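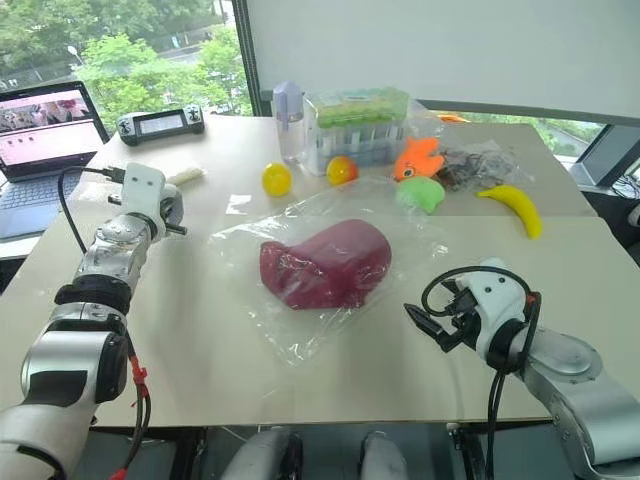
6/20/25

Slept badly and got up early, so I had the big pale table all to myself for a while, and it put me in a better mood than I deserved. I do love a table you can really spread out on. At home mine is covered in mail and seed packets by the second day of any month, and I end up eating with my elbows tucked in like somebody on a plane.

Fruit on a table always makes a place feel friendlier to me, even if it's only a piece or two toward the back. And then the red thing in its clear bag, dark as a good cherry, with the plastic all crinkled up and catching the light. I have a soft spot for those bags. My grandmother washed hers and hung them over the faucet, and I still can't throw one away without a little pang - I must have a whole drawer of them by now, and I'm not sorry.

Walked down to Pratine after lunch for bread and came back with bread, apricots and a jar of something pickled I couldn't read the label on. It was 4 dollars, so no great loss if it's awful. The peonies along the way are finished, which made me a bit sad, as I'd been meaning to go look at them properly ever since April.

Soup for supper, and half the apricots standing up at the sink. I should write to Clanorora about the curtains tomorrow. Also find the good scissors.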